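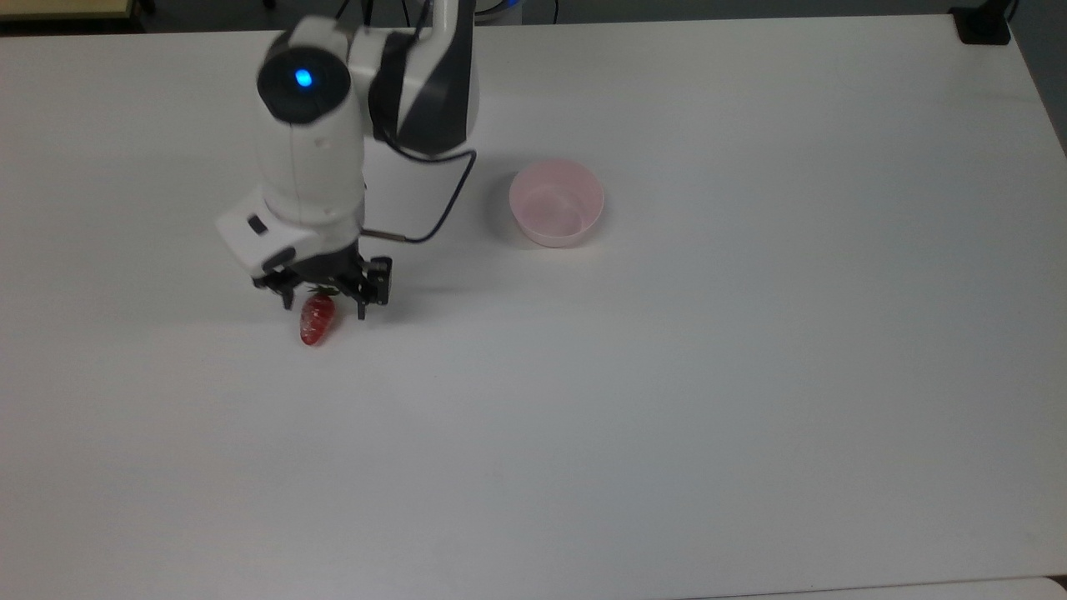 A large white tabletop

White table for a sewing room: will I regret it?

3,371 views
Share 47

seamripper_south

I am turning the back bedroom into a sewing room and need one big table for cutting fabric, pinning patterns and parking the machine. The room is small and faces north, so I was leaning toward a white top to bounce the light around. My sister-in-law had a white desk for years and says it showed every speck, and that pen marks never came all the way out.

The one I am looking at is the Stullel cutting table. It comes in white, gray and a light oak color. The top is 70 inches long, and the legs adjust from regular table height up to counter height. The store in Imalbridge only has the oak on display and they could not tell me if the white one is glossy or matte. The website says "smooth finish," so that was no help.

I mostly make kids' clothes and quilts. I use tailor's chalk, the blue wash-out pens, and a rotary cutter with a mat. I also iron on a wool mat on the table more than I should. My old table was a dark brown dining table and I could never find black thread or pins on it. That is the other reason I was thinking white, but then I suppose I would lose the white thread.

So my questions are whether white holds up to this kind of use, whether glossy or matte is better, and whether I should set it at counter height if I also have to sit and sew at it. I would rather not buy two tables. The door is narrow too, so whatever I get has to come in flat.

November 19, 2025
Comments 6

bobbin_and_bean

I have had a white cutting table since May of last year and I would buy white again. Some things that might help you decide.

Matte over glossy. I had a glossy one first and with the ceiling light on there was a bright streak right where I needed to read the lines on the pattern paper. I ended up throwing a sheet over it. The matte one has no streak. Matte does hold on to grime a little more, mostly along the front edge where your wrists and belly rub on it. I wipe the front edge at the end of each project and it has stayed fine.

Chalk wipes off dry. Blue wash-out pen comes off with a damp cloth if you get to it the same day. Do not put anything hot near it before you wipe. Heat can set those pens on fabric, and it did the same on my table, so I now have a faint blue L shape that I will have for life. Ballpoint is the worst. I got most of one mark off with Kendel cream cleaner and a soft cloth, going in small circles and rinsing a lot. Do not use the rough side of a sponge. You will get a shiny patch on a matte top and that looks worse than the pen did. 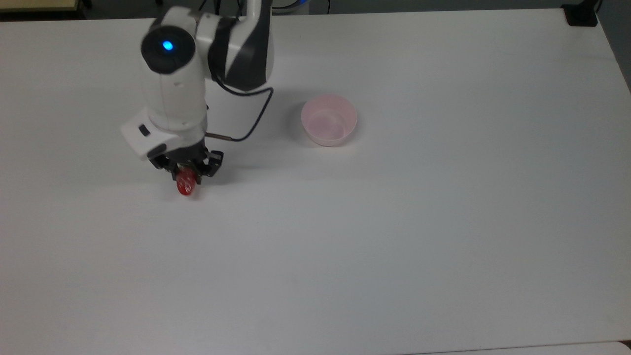

About the thread, I keep two pieces of felt in the drawer, one navy and one cream. Whatever I am hand sewing, I put the opposite color under it. It cost me next to nothing and I stopped squinting. Pins with colored heads are easy to see on white. The plain steel ones disappear, so I gave mine away and only use the ones with red or yellow heads now. Keep them in a dish with a magnet underneath or they will end up in your foot either way.

On ironing, a wool mat lets a good bit of heat and steam through to the table if you stay in one place. Lift the mat when you are done and let both sides dry. A friend left hers down all weekend and the top swelled along a seam. If you can fit a small folding ironing board behind the door, I would do that and keep heat off the new table completely.

Measure your door with the door open and the trim included. Then ask the store for the size of the box, since the tabletop size alone will not tell you enough. Some of these tops ship in one piece even when the legs come off.

Helpful 531
Comments 12

quiltedtwice

Get the oak. White looks dingy after a year no matter what you do. Also you can't sew at counter height unless you have a drafting chair and those hurt your back.

Helpful 4
Comments 3

longarm_lurker

I disagree with the answer above on the color, but there is something to the height problem and nobody has really covered it yet.

Cutting and sewing need different heights. For cutting you want to stand up straight with your elbows slightly bent and your hand flat on the mat. For me that is just below my hip bone plus a few inches. For sewing you want your forearms level with the bed of the machine, and the machine bed is already several inches above the table. So a table that is right for cutting will be much too high for sewing in a normal chair, and a table that is right for sewing will have you bent over double when you cut out a quilt back.

Legs that adjust sound like the answer. In practice, look at how they adjust. If there is a crank or a lever, you will use it. If you have to crawl underneath and move a bolt in each leg, you will set it once and never touch it again. I tried the Stullel at the Baird store before I bought mine and it was the bolt kind. That may have changed, so check before you order.

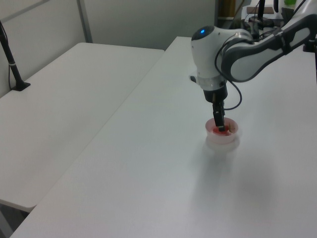 What I did was set the big table at cutting height and put the machine on a small secondhand desk next to it. The desk is only as wide as the machine and a pair of scissors. When I quilt, I pull the desk up against the long side of the big table so the weight of the quilt has somewhere to rest. It would be better if both were level, but it works well enough and I did not have to cut a hole in anything. I know you said you don't want two tables. A little desk takes up less room than you would think, and it can go in the corner that is too tight for anything else.

If it really has to be one table, set it for sewing and put bed risers under the legs on cutting days. Get the wide kind with a cup shape on top so the legs can't walk off. You will need another person to lift the far end. Don't try it alone with the machine still on the table.

For the light, paint will do more for a north room than a tabletop will. We went from tan walls to a warm white and it made a bigger difference than the table did. Put a lamp on the left side if you are right-handed so your hand doesn't throw a shadow on the cutting line. Check your fabric colors by the window before you cut, too. Bulbs marked "warm" make navy and black look the same, and I have one pair of pants with a back that doesn't match the front.

Helpful 70
Comments 9

seamripper_south

Thank you all. I called the store again and someone went and looked at a box in the back. White is matte and the top comes in two halves that join in the middle, so the door is not a problem. The legs are still bolts. I am going to order the white and look for a small desk to go with it. Does the join in the middle catch on fabric, if anyone has one?

bobbin_and_bean

Mine has a join and it doesn't catch. Put the cutting mat over it and tighten the clips underneath after the first month, they work loose.

Share 47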